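Ernbridge office, second floor -- workstation and electrical walk-round, May

1. Fire exits clear. Yes. The sign on the rear door is peeling again. I was told in the last round it had been replaced. It hasn't.

2. Portable appliance labels in date. Partly. Label 835 is fine; 868 is on a fan that isn't on the register at all.

3. Desk edges, chair height, room for knees. Pass, with doubts. The curved white desks look smart, but people lean a long way over them to reach the far side.

4. Trailing cables. Fail at 8 desks. Dasico clips were fitted last year and I can't say I see the benefit. 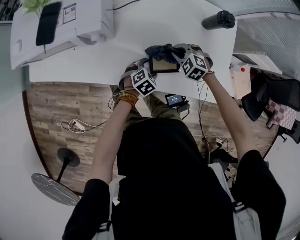
Cristóbal Palma disagrees on item 4: the clips work if they are pushed fully home, and he wants them left in until the Wamitz floor boxes arrive. Noted -- I'll believe in the floor boxes when I trip over one.

5. Lighting. Herrera's meter gave 49 by the stairs. Too low for my liking. Retest after dark.

6. First aid box. Sealed, so presumably full. Open it next time.

Items 2, 4 and 5 to Nanna Baldursdóttir for action.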